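Room and Bathroom Cleaner, part-time — Rungrueang Serviced Apartments, Atbridge

Rungrueang looks after 66 furnished apartments in three buildings at Atbridge. We are hiring a part-time cleaner to join the morning crew, starting in June. The position is permanent after a trial period of four weeks.

Most of the job is bathrooms and kitchenettes. Bedrooms and linen are done by a separate team, although you may be asked to help them on heavy changeover days. Each cleaner is given a run of apartments for the shift and works through them alone, with a supervisor on the floor above or below.

Bathrooms take up almost half of each visit. We check them closely, and the vanity is the first thing the supervisor looks at.
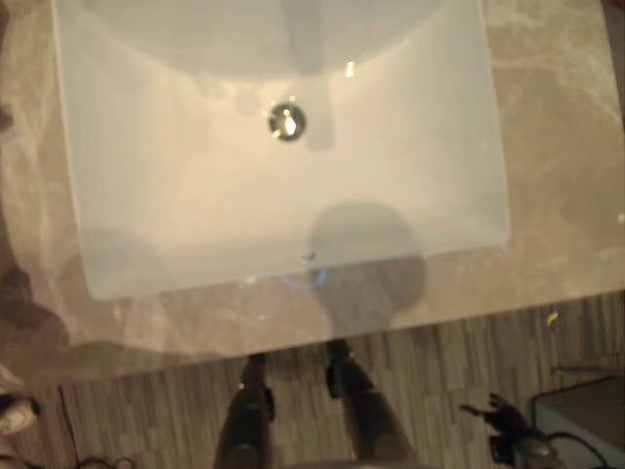 Undermount basin with chrome drain cap, marble counter.

For every vanity you will:

Wipe out the basin, including the back wall and the rounded corners.
Clean and dry the drain cap so there are no water marks.
Wipe the counter right out to the front edge and along the join with the basin.
Use only the stone-safe spray from your caddy. No vinegar, bleach or cream cleanser on the counters.

Some of our guests stay for months, so many bathrooms will be lived in when you get there. Toothbrushes, mugs and towels belong to the guest. Lift them, clean underneath and put them back where they were. Decorations such as the flowers beside the tap are ours and need dusting. Black tapware is wiped with a damp microfibre cloth and then a dry one. Do not use scourers on it. 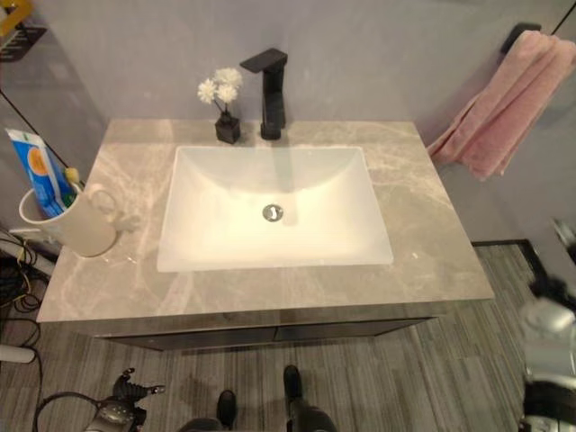 Hours and pay

Shifts start at 8:30 am and finish at 1:00 pm, 4 shifts a week. The roster is put up two weeks ahead. Pay is by the hour, with a higher rate on public holidays. Travel between the buildings is on foot and is paid time. We supply shirts, gloves, cloths and all products. You will need your own closed shoes with a non-slip sole.

What we are looking for

Some cleaning experience, paid or at home. Hotel work is useful but you don't need it.
Able to kneel, reach and carry a caddy up a flight of stairs.
Enough English to read product labels and leave a short note for the supervisor.
A police check before you start — we pay for this.

You will be paired with an experienced cleaner for your first 11 shifts. After that you have your own run.

How to apply

Send a short letter and the name of one referee to Anong Boonchu, Housekeeping, at the Rungrueang office on Skomari Street, or leave them at the front desk before 4 pm. A resumé is fine but not required. Questions about the roster can go to Decha Chuensuk at the same office. Applications close at the end of May.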